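Tomimlow Wedding Day Double Harness

Home / Carrying / Harnesses and straps

Price: 29 pounds per week to hire, or ask us about buying

Two cameras, one photographer, eleven hours on your feet. The Tomimlow is the harness we hand to people who have just come back from their first summer of weddings walking like a question mark.

It puts one body on each hip and the weight across the shoulders, where your osteopath would like it. Each camera slides up its own strap to your eye and drops back down when you let go. It will not swing forward and strike a page boy, provided you have done up the rear stabiliser. Please do up the rear stabiliser.

The straps are full-grain leather in tan or black. Tan looks lovely in the getting-ready pictures that the second shooter takes of you and that you will never use. Black hides mascara, buttercream and whatever it is that comes off a groomsman at midnight. Both soften after a few outings and squeak until they do, so wear yours round the house before you take it into a quiet church.

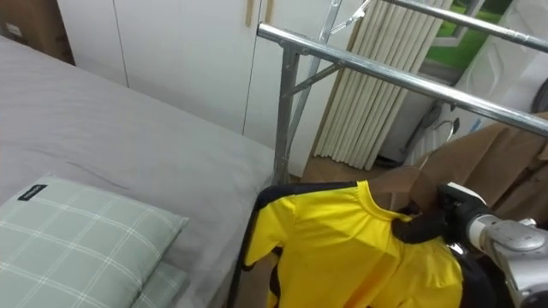
Sizing is simpler than it looks. There are 7 holes on each side and most people end up somewhere in the middle. Put it on over what you will be wearing on the day, jacket included, and set the length so the cameras hang just below your belt. Any lower and they will knock against every pew between the door and the altar. If you share it with an assistant who is a foot taller, mark your hole with a bit of tape.

What comes with it

Harness, ready assembled
Two camera plates with screws
Two safety tethers
3 spare screws, as the first will be lost in a gravel car park
Cloth bag

What does not

Cameras, lenses, a sandwich. Couples do sometimes forget to feed the photographer and we cannot help with that from here.

Will it fit my camera?

If there is a tripod thread underneath, yes. Users of the old Baxter plate will need the adaptor, which we keep at both shops and lend out free with any hire. Battery grips are fine. A very long lens is better held by its own collar, so move the plate across before you set off.

Hire and returns

Collect from Cliston or Clollby, or we can post it. A hire week starts the day it reaches you and ends the day you send it back. We wipe down and check every harness between bookings, stitching and clips included. Confetti found in the bag is yours to keep and will be forwarded.

Our hire harnesses have now been out on 1,415 bookings. Nearly all came back on time, and one came back with a very nice buttonhole still attached.

Page updated 3 Apr 2021. Bookings for the summer are open, and tan goes first.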